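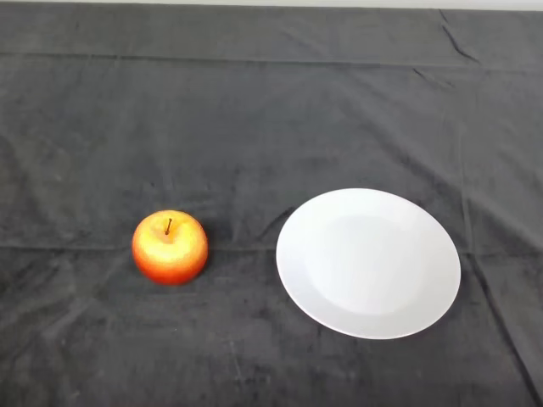 Apple and plate on the dark cloth, Flonach open day

19 September 2018

Got to Flonach late, bus from Haltov took the long way round and then sat at the level crossing for ages. Gates already open, car park field nearly full. Two pounds to get in, kids free. Map is a photocopy of a photocopy, take your glasses.

First the old orchard, up behind the barns. They say 139 trees, planted in rows that go a bit wonky near the top where the ground drops. Grass long and soaking, wrong shoes. July was so dry that a lot of the fruit came small this year, we were told, but sweeter for it. The guide was good, quiet voice though, stand near the front. Long bit about canker. Longer bit about wasps.

Then the press house. Noisy! The big Kostiuk press only runs for the open day now, the rest of the year they use a newer one from Roltovville that does the job in half the time and looks like a washing machine. Juice straight from the spout, cloudy, sharp, gone brown before I'd found somewhere to sit. Bought a bottle. Should of bought more.

Store rooms after that - cold, smell lovely, racks right up to the roof. 47 sorts kept there last winter and they keep a ledger going back nearly 100 years, you can turn the pages if you ask. Handwriting awful in places. Somebody had noted every hail storm.

Tea tent: queue too long, gave up, had a cheese roll from the van by the gate instead. Fine. Toilets are by the bottom barn, not where the map says.

Missed the grafting talk becuase it started early. Last bus back to Haltov goes from the church, not the main gate, so leave ten minutes to walk down.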